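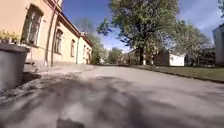 3.2 Shade and surface condition along the lane

Abdul-Rahman Aryee
5/14/24

The Gradonham survey treats the lane as a single unit of study, running from the Kocsis gate to the far tree line. Its surface is asphalt throughout. Earlier work on the site dealt mainly with the plastered building and gave the pavement little attention, although the two share one drainage path.

As Figure 4 shows, tree shade falls across the full width of the lane in the foreground, in broad and uneven patches. The asphalt is pale gray and slightly rough, with a patchy texture. We recorded surface condition at 143 points in January and repeated the readings in the spring. Points under the crowns held moisture longer after rain than points in the open – a difference that was clearest on the side nearest the wall.

Figure 4. The lane and the plastered building, looking along the façade. Two drainpipes run down the wall from the eave.

Roof water reaches the ground through the drainpipes on this side. The nearer one stands just beyond the large arched window, and the second stands between the third and fourth windows. For the purposes of this section, the wall was divided at the pipes, and each length was assessed separately for staining and loss of plaster near the base. Results are given by length in Table 2.

The lane also serves as a walking route. Counts made for the Jidau district plan recorded 715 crossings over the survey period, of which 44 were by bicycle. Most people kept to the shaded part of the lane during the middle of the day. Any change to the tree crowns should therefore be weighed against its effect on summer use, and the crown work proposed in the Fetard report is reviewed on that basis in Section 3.3.

Contact the Gradonham survey office | © 2024 Gradonham Survey | Back to top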